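December 17, 2021

Grasp task in simulation, green part. The run from last night stopped at episode 1,209 of 2,000. No crash message in the Kekix log, only the same line repeated: contact force over limit, arm held. The watchdog did not end the process, so it waited like this until I came in.

I replayed the saved states with Selorm Asante. In 42 episodes the force rises very quickly after the fingers close. I suspect the collision mesh of the part. It was exported again in October and I did not compare it with the old one.

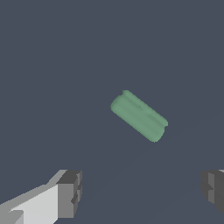
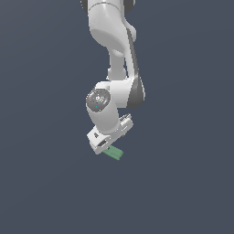
Green part in the simulator: first, fingers open and part not held; second, part held in the gripper.

On the real arm this would be a protective stop, or a broken finger. So the policy does not go to Tsikata before it is understood.

To do:
- load old mesh, same seed, repeat the 42
- watchdog must kill the process, not only write to log
- ask Selorm which force limit he has in his config, mine is 86 N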